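5.2 Open-day sessions

The second set of trials took place during the August open day at Irstead, where the Galli arm was shown to the public in a kitchen fitted out by Woswood. Visitors came in groups of 8 and stayed for 10 minutes. Each group picked one object from the counter, and the operator (Jireš or Pasaribu) then guided the arm to it. We left the counter as crowded as it would be in daily use and did not reset it between groups. Figure 4 gives a view of the counter, including the wooden caddy of paper packets and the walnut-toned cutting board.

In total, 80 requests were logged. Two were dropped from the analysis after the network link failed on Sunday morning. Visitors often asked for things that stood behind other things, which the lab protocol in Section 4 had not covered.

Figure 4. Kitchen counter used for the open-day sessions.

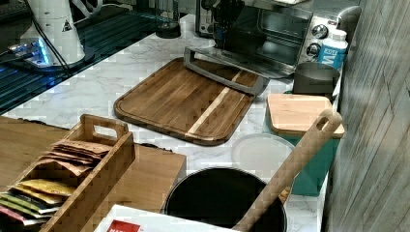
Requests were labeled afterward by Sangkhawat, using the same categories as in the lab trials.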